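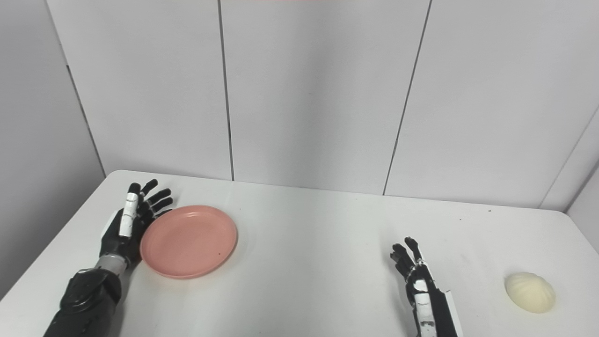
### 4.2 Beschaffung und Folgekosten der Endeffektoren

Die Anschaffung mehrfingriger Hände wird in Förderanträgen meist mit dem Argument der Universalität begründet: Ein Greifer, der der menschlichen Hand nachgebildet ist, mache den Kauf aufgabenspezifischer Werkzeuge überflüssig. Wir halten diese Begründung für schwächer, als ihre Verbreitung vermuten lässt. Die Aufgabe in Abbildung 3 besteht darin, ein helles, brötchenförmiges Objekt auf einen rosafarbenen Teller zu legen. Teller und Objekt liegen auf gegenüberliegenden Seiten einer weißen Tischplatte, dazwischen bleibt eine breite freie Fläche. Für einen solchen Transport genügt nach unserer Einschätzung ein Parallelgreifer, dessen Preis im Angebot von Delorme bei einem Bruchteil des Handpreises lag.

**Abbildung 3:** Arbeitsplatz für die Ablageaufgabe mit zwei schwarzen Armen und menschenähnlichen Händen.

Schwerer als der Kaufpreis wiegen die laufenden Kosten. Der Finanzplan des Projekts Pulura sah für Verschleißteile 2 % der Investitionssumme pro Jahr vor, ein Wert, den wir aus den Unterlagen des Anbieters übernommen hatten. Eine unabhängige Grundlage dafür ließ sich auch auf Nachfrage nicht ermitteln. An der rechten Hand in Abbildung 3 sind dunkle, unregelmäßige Abnutzungsspuren auf der weißen Umhüllung eines Fingerglieds zu erkennen. Aus einer Einzelaufnahme folgt keine Standzeit, wohl aber die Frage, in welcher Kostenposition solche Umhüllungen geführt werden. Im Angebot von Kurov fehlten sie ganz.

Für die Neuplanung am Standort Drumevbridge setzen wir deshalb 18 % pro Jahr an, aufgeteilt in Umhüllungen, Fingerantriebe und Arbeitszeit für den Austausch. Auch diese Zahl ist eine Setzung. Sie hat gegenüber der alten den Vorzug, dass ihre Bestandteile einzeln ausgewiesen und nach dem ersten Betriebsjahr korrigiert werden können. Die Lieferzeit für eine Ersatzhand beträgt laut Vertrag 60 Tage – ein Ausfall im Juli würde die Versuchsreihe somit bis in den September verzögern, sofern keine Reserve vorhanden ist.

Ob sich eine zweite Hand je Arm lohnt, hängt von der Auslastung ab. Der Anbieter rechnet mit 20 Betriebsstunden pro Woche, ohne Kalibrierung und Umbau gesondert aufzuführen. Solange diese Zeiten nicht getrennt erfasst werden, bleibt jede Amortisationsrechnung spekulativ. Wir empfehlen, zunächst ein Paar Hände zu beschaffen und die Mittel für das zweite bis zur Auswertung der Wartungsprotokolle zu sperren.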